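# Grinari Bottle Sorting Set

The Grinari Bottle Sorting Set covers a single household chore: collecting empty drink bottles from a table and putting them in a bin. It was assembled under the direction of Mayuree Sitthichai and is maintained by the Sitthichai group. This card describes the contents of the set, the labeling rules, and the conditions for reuse.

## Contents

The set contains 461 short episodes. Of these, 358 belong to the main portion and the remainder are held back for review. Each episode has a text label, a start state, an end state, and a short remark where the annotator judged one necessary.

Bottles were gathered from staff kitchens and shared lounges. They vary in size, cap, label coverage, and color. Contributors were asked to empty and rinse bottles before handing them in, and to leave the caps on. Bottles without caps were accepted after June and are marked `cap: none`.

Two older collections, Jolter and Tuvard, used the same chore with different receptacles. Their labels have been converted to the current format, but their remarks have not been edited and may use other terms.
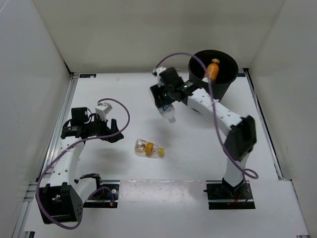
### Category: `bottle / partly_cleared`

An episode is given this category when at least one bottle is in the bin and at least one is still outside it. The view shown has three bottles: an orange one leaning in the round black bin with its cap up, a clear one held over the white work surface, and another lying on the table. A held bottle is recorded as `in_transit` and is counted as outside the bin until it has been released.

Annotators should apply the following rules:

- Record the state of each bottle separately. The permitted values are `table`, `in_transit`, `bin`, and `floor`.
- Use `bin` for any bottle resting inside the rim, including one that stands or leans.
- Do not identify a bottle by brand. Use body color and cap color only.
- Where an item in the bin cannot be identified, enter `unknown` — do not guess from the number of bottles in earlier views.
- Cap direction is optional. If entered, it should be `up`, `down`, or `side`.

### Other categories

| Category | Meaning |
|---|---|
| `bottle / not_started` | All bottles are outside the bin and none is held |
| `bottle / partly_cleared` | See above |
| `bottle / cleared` | All bottles are in the bin |
| `bottle / no_change` | Start and end states are identical |

## Known issues

Transparent bottles are harder to label than colored ones, particularly against a pale surface. In the last review, 137 labels were corrected, most of them for clear bottles entered as `unknown`.

Dark bins hide their contents. Counts for items below the rim should be treated as lower limits.

## Reuse

The set may be used for teaching and noncommercial research. Published work should cite the set by its full name and state which portion was used. Corrections should be submitted with the episode number, the current label, and the proposed label.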